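Bedroom 2, laundry and bed area: inspection checklist with comments
Property: Mostyn, upper floor
Checked by: Fidelina Echeverri
Month: January

1. Path from door to bed free of cords and shoes. OK.
Comment: Please keep it like this, also at night.

2. Smoke alarm gives sound when button is pressed. OK.

3. Heater has free space in front. NOT OK.
Comment: I measured 20 inches to the curtain. House rule is 36. Curtain must be tied or made shorter.

4. Power strip behind the night table. OK with comment.
Comment: One lamp and one phone charger only. The iron is 700 watts and must go in the wall outlet, never in this strip.

5. Iron and ironing pad not used on the bed. OK.
Comment: Clothes can be folded on the bed, but hot things stay on the board in the hallway. I repeat this every time, sorry.

6. Bed surface suitable for folding. OK with comment.
Comment: The duvet is soft and it makes small hills, so a shirt does not lie really flat. Pull the duvet straight first, then spread the shirt.
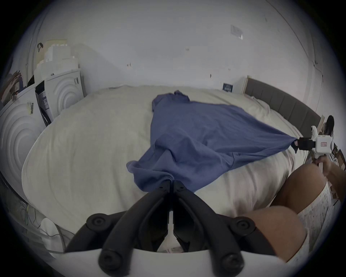
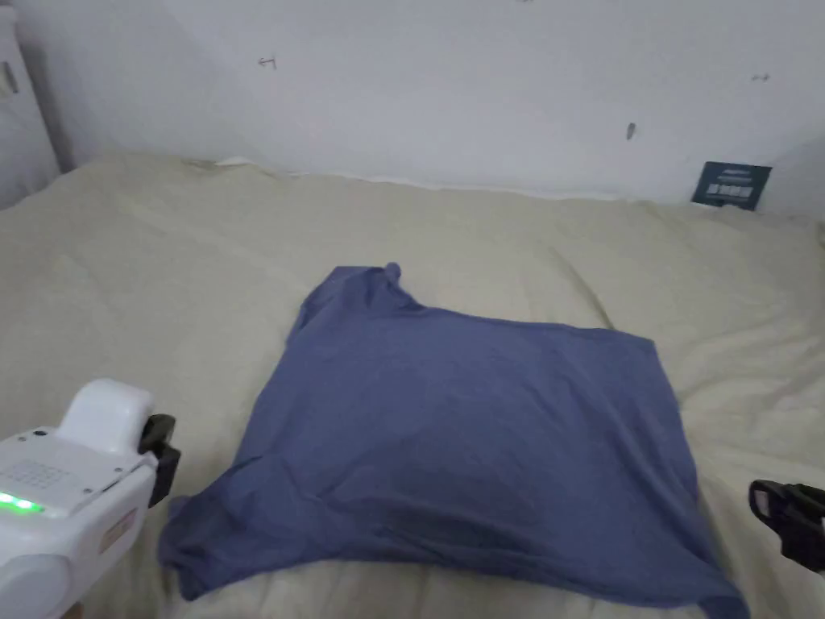

Blue T-shirt on the bed, cover light and plain.

7. Clean clothes kept off the floor. OK.
Comment: The shelf from Jinbridge holds six stacks. Do not put more on top, it leans a little to the left.

8. Wall by the bed. Minor.
Comment: Few small dark marks on the white paint. No crack and no damp when I touched it. Wipe with a soft cloth, check again next visit.

9. Bed legs and slats. OK.
Comment: I tightened two screws on the window side. The other side was already good.

10. Window opens and closes from inside. NOT OK.
Comment: The handle turns but the lower lock does not catch. Ask for a repair before the next guest.

Result: 80 percent, with items 3 and 10 open. I will come again when the curtain and the window are done.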